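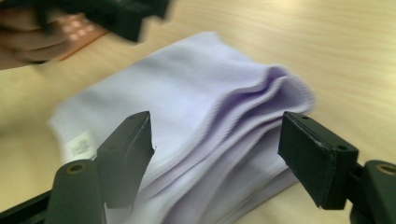
4.2 Living with the Tully hand-held kit

I'll admit I went into this part of the review expecting to dislike the Tully. Miltov sells it as a pair of hand-held grippers, one for each hand, with the camera riding on the tool, and I've been let down by kits like that before (see my grumbling about the Cuvel in Section 3). But the thing is fun to use! I picked it up, squeezed, and was folding laundry inside of 19 minutes, most of which I spent hunting for the right charger.

Cloth is where I pushed it hardest. Our set had 17 pieces, mostly knits and thin cotton, and Santosh Bhatia and I took turns folding each one four times per session. Figure 4 has the fingers open on either side of a folded lavender piece, and it gives a fair idea of how much room you get. A few soft layers fit between the pads with no fuss. Getting hold of only the top layer is much harder, and I never got as good at it as Santosh did. He comes in low and almost flat, while I kept pinching the whole stack and swearing at it.

The pads deserve a word too. They're flat and black with squared-off or slightly rounded edges, and you can see the pale scuffs along the rims in the same figure. I didn't find that the scuffs snagged on ribbed fabric, though I'd still want a spare pair in the box, and Miltov doesn't include one.

My real complaint is blur. When you move at a normal folding pace, the near fingers stay crisp but the cloth can smear (look at its left side in Figure 4), and the second gripper, up in the corner, smears even more. Small print on a care label is hopeless. Pushpa Lodhi, who did our labeling, asked us to slow down around the grasp, so from May on we did, and she threw out far fewer clips. We ended up with 2,000 usable ones. Whether slow folding makes for worse training data is a fair question, and I come back to it in Section 5.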